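Teleop demos in sim: right gripper overshoots on small items

Posted May 28, 2023 by nutby22

I am recording demonstrations by remote control in a simulated kitchen. Of 343 episodes, roughly 22 show the right gripper overshooting on the approach. Smooth the recordings, or redo them?

Bumetti
Redo them. Smoothing hides the pause before the grasp – the policy needs it. Halve your hand-to-arm scaling near the counter too. 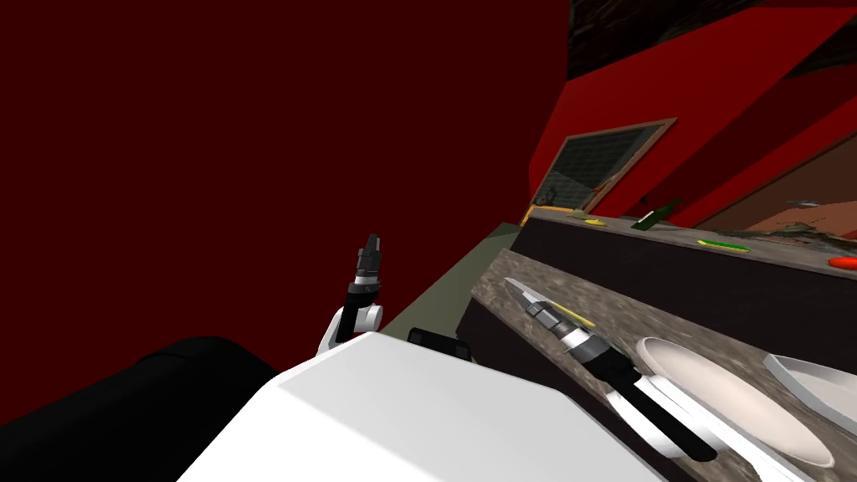
Right gripper near the yellow strip, left arm up.

Michailidis
Check the lag first. Mine was 3 steps.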